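Hondgate Adult Learning
Housekeeping and Site Services, Level 2
Handout 2: Sorting and storing waste indoors
Tutor: Noel Pascual

Read before the session. Bring your site plan from Handout 1.

Waste streams
Most small sites produce general waste, dry recycling, food waste and confidential paper. Glass may be kept apart, depending on the contractor. Dry recycling has to be clean. A greasy pizza box goes in general waste, and so does a paper cup with a plastic lining unless the contractor has agreed in writing to take it.

Where bins go
Put a bin where the waste is made. In the Clivon House exercise you will find 41 desks and a bin under each one, with no food caddy in the kitchen. Mark on the plan which bins you would take out and where you would put shared ones. Keep stairs and fire exits clear.

Liners
A liner should fold over the rim by a hand's width. Do not press waste down by hand. Tie the liner when it is two-thirds full and carry it away from the body.

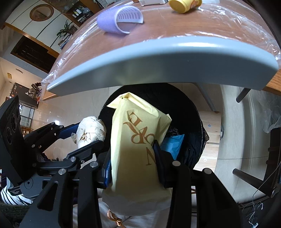 Paper bags are accepted by most contractors as dry recycling if they are empty and free of food. Check inside before sorting. A pale yellow one going into a round black bin under a table, for instance, counts as general waste if that bin has no recycling label, whatever the bag is made of. Label the bin at eye level where you can, and on the lid if it has one.

Task
Answer questions 1 to 4 on the Clivon House sheet. Marks are out of 100. Hand work to Ronaldo Gatchalian at the Talavera Road office.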